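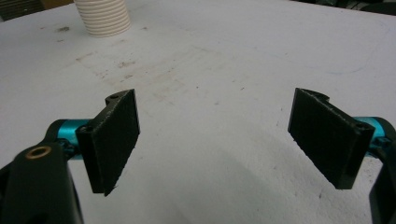
Rhodri Kemeys argued at our April budget meeting that a hand-held gripper is a tool and should be bought like one: pay once, book it, stop thinking about it. Kamran Swati agreed and asked why the request from the Birirthorpe bench had a second line under it for pads, screws and bushings.

I wrote that second line, and I think it should be larger.

The quote from Alturum was 3154 dollars for 2 hand-held units. It covered the bodies, the shafts and one set of fingers each. It was a fair price. It also described the units on the day they leave the box, and a budget has to describe them in month six. The pad is the part that touches the work. Its edges go ragged long before anything is wrong with the arm behind it. A textured face that no longer sits square on a part changes the grip, and the recordings made with it stop matching the ones made before.

Pads are cheap. Skona sells a replacement pair for 29 dollars. The cost sits in the waiting. If no spare is on the shelf, the order goes through purchasing, and a unit we paid full price for stays in a drawer until the parcel clears. We lost most of a month that way with the older Charpentier set, over a part that fits in a shirt pocket.

My proposal is to set aside 20 percent of the purchase price each year for wear parts, in the same request as the hardware, and to spend it on a fixed schedule. Finger pairs should be ordered with the units. Screws should be one size across both units where the design allows it. Worn pads should be swapped by date, without a debate on whether they will last another week.

Kemeys's objection is that a standing line gets spent because it is there. That happens. The remedy is to review the line at year end and cut it if the spares drawer is full. Leaving it out only moves the same spending into the general lab account, where it is harder to see and slower to approve.

The request goes back in on Monday with both lines on it.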